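Home Talks Workshops Archive Contact
Filed under: Bench practice / Wire and cable
Search talks... Go

Sorting Loose Wire at the Bench
Speaker notes, Rezaul Haque, Stendorport, November

1. Start with one piece

Put up the single red cable first. Point out the crossing. A loop that crosses itself once is still easy to open: lift the upper strand, then follow it to an end. Do not pull. Pulling closes the small loop first.
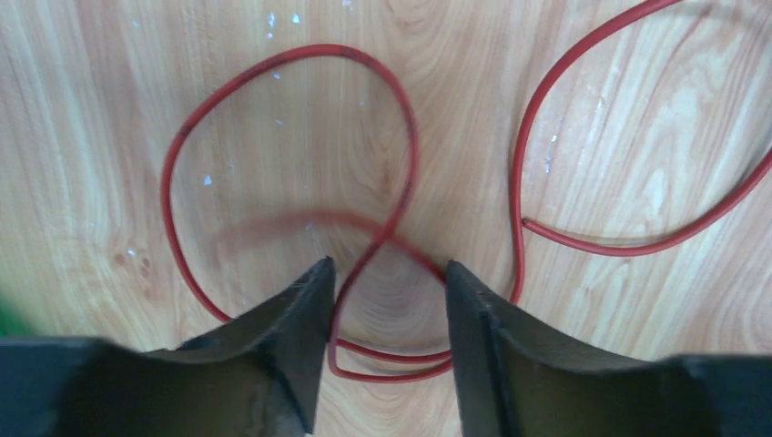

Ottó Deák objected at the Lastley session that anything under a meter should go straight in the scrap box, as the time spent straightening it costs more than the wire. Answer: true for scrap, false for a color you are short of.

2. Mixed colors

Find the cut ends before touching the middle. Work the longest color out last. A knot in the insulation gets loosened by pushing slack into it from both sides - pliers mark the jacket. 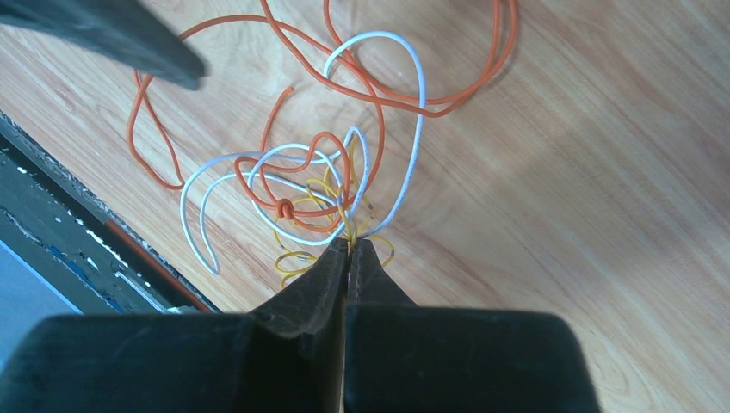
Orange, white and yellow wire, with a knot in the orange.

Pause for questions (9 minutes used by this point).

3. Bins

One color per bin is the target. Rigid plastic with a rounded rim is preferred, as sharp rims scrape insulation. Bins that slide apart can be taped rim to rim. 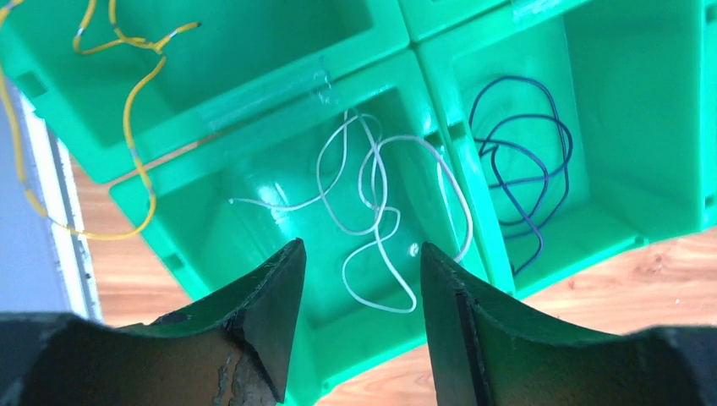 Long pieces get coiled before they go in, with the end tucked under the last turn. Anything left draped over a rim will catch on the next piece.

4. Last check

Look over the table for single strands. White on pale wood is the one most often missed.

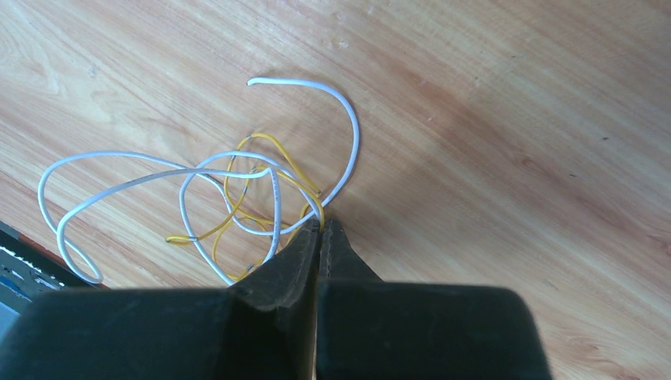

5. Handout

Bin label sheet, 100 copies. Leave at the door.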